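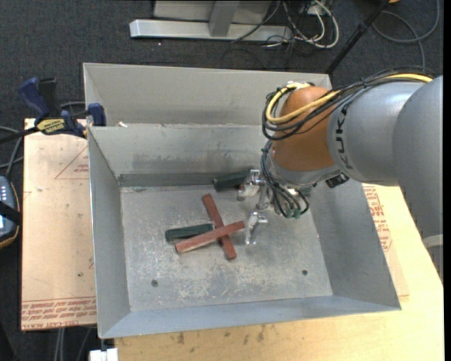
Khosravi Line Delay Compensator

The Khosravi Line Delay Compensator (usually shortened to KLDC) is a rack-mounted audio and video timing unit made by the Swedish firm Grestach for television playout centers and outside broadcast trucks. It measures the difference in arrival time between picture and sound on a program feed and inserts delay into whichever of the two arrives early. The unit takes its name from the correlation method on which its measuring stage is based.

Background

Sound and picture in a broadcast chain are often processed by separate equipment. Frame synchronizers, standards converters and compression encoders hold the picture back by one or more frames, while the sound may pass through with very little delay. The resulting error, known as lip-sync error, adds up from one device to the next. Fixed audio delays were the usual remedy, set by hand when the chain was built. A fixed setting becomes wrong as soon as a device is bypassed or a converter changes mode.

Grestach began work on an automatic unit after a playout customer reported that its sports channel changed between three routes during a single evening, each with a different offset. The design was led by Torbjörn Söderlund. Frøydis Midtbø wrote the measuring software and later the control protocol.

Principle of operation

A small sender unit at the start of the chain computes a signature for each video frame and for each matching block of audio. The signatures are carried as ancillary data in the program signal or, where ancillary data would be stripped, over a separate network connection. At the far end the receiving unit computes the same signatures again and compares them with those sent.

The comparison is made over a sliding window. A short window reacts quickly to a route change but gives false matches on still pictures and on silence. A long window is steadier but slow. The KLDC runs both at once and accepts the result of the short window only when its match score passes a set threshold. During black picture or silence the last accepted offset is held.

The signatures are small and cannot be used to rebuild the program content. They survive moderate changes to the signal, including bit rate reduction, loudness processing and the addition of a station logo. They do not survive a change of audio language, and in that case the unit must be told which channel pair carries the international sound.

Hardware

The receiving unit occupies one rack space. The front panel has a two-line display, a rotary encoder with push action, and four status lamps. The rear panel carries video inputs and outputs on BNC connectors, digital audio on BNC or 25-pin connectors depending on the option ordered, a reference input, two network ports, and a general-purpose connector for tally and alarm. Both power supplies can be changed while the unit is running.

Relays connect the video input directly to the output on loss of power. The audio relays behave in the same way, so a failed unit passes the program with its timing uncorrected. The bypass state is reported on the alarm connector.

Audio delay can be set up to 4000 ms per channel. Video delay is limited to 18 frames by the size of the frame memory.

Correction modes

In stepped mode the whole correction is applied at once. The change may be heard as a click or a short repeat, and the mode is meant for use between programs or during a break signaled on the tally input.

In gliding mode the audio is resampled at a slightly different rate until the offset has been removed. Pitch is corrected in the same stage. Errors larger than 200 ms are not corrected by gliding in the default configuration, as the correction would take too long to be useful. The unit raises an alarm instead and waits for an operator.

In monitor mode no delay is changed. Measurements are logged and can be read over the network. Many installations run in this mode for the first weeks of service to find out which routes produce errors.

Control

The unit can be operated from the front panel, from a web page served by the unit itself, or by an external system using a text-based protocol. Each command is a single line and is answered by a single line. Earlier software accepted only one control connection at a time, and a second client was refused without an error message. Version 231 of the software removed this limit and added a read-only login.

Settings are stored in eight presets. A preset holds the correction mode, thresholds, channel assignment and alarm limits, but not the network settings. Alarm traps can be sent to a network management system.

Versions

The original model handled standard and high definition video over coaxial cable. A later model, sold under the name Nasen, replaced the coaxial inputs with network interfaces for uncompressed video over IP and dropped the bypass relays. Senders and receivers of the two models can be mixed, provided the signatures travel over the network connection.

A sender-only card was made for the Imach modular frame. It has no display and takes its reference from the frame backplane.

Limitations

The method requires access to both ends of the chain. Errors already present at the sender are treated as correct timing and are passed on. Long passages with a fixed camera and steady background noise, such as overnight weather channels, give few usable matches, and the held offset may be out of date when normal programming resumes.

See also

Ancillary data
Audio-to-video synchronization
Frame synchronizer
Standards conversion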